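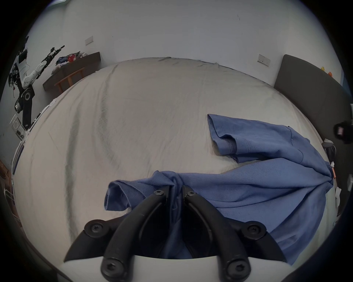

Tiempo de lectura: 4 min

3.2. Estado inicial de las prendas

El plegado doméstico se describe casi siempre a partir de la prenda ya extendida. En el presente trabajo se analiza la fase anterior, en la que la prenda pasa de un estado arrugado a otro en el que mangas, cuello y bajo resultan localizables. Se registraron 103 episodios en viviendas de Levdale y Dirncombe, todos sobre cama, superficie que los participantes prefirieron a la mesa en 60 de ellos aun disponiendo de ambas.

Figura 1. Camisa azul de manga corta sobre sábana beige pálido. El cuerpo forma una torsión alargada; una manga queda plana y doblada, con la costura del dobladillo visible.

Se distinguen tres configuraciones de partida: montón, torsión y semiextendida. La torsión (figura 1) se define por un cuerpo recogido en forma de cuerda, con al menos una manga fuera del eje principal. Esta configuración apareció en 27 episodios. La manga libre ofrece una referencia de orientación, si bien no permite por sí sola distinguir el delantero de la espalda.

La codificación siguió el esquema de Tedesco, con una modificación: los pliegues de la sábana se anotaron aparte de los de la prenda. En tejidos de algodón sobre ropa de cama sin estirar, ambos tipos de pliegue pueden confundirse cuando el contraste de color es bajo. Los casos dudosos fueron revisados por una segunda codificadora (L. Carvalho) y se resolvieron por acuerdo. No se consideró el planchado posterior.

Correspondencia: Adelmo Tedesco, Grupo Albers de Estudios Textiles. © Los autores. Volver arriba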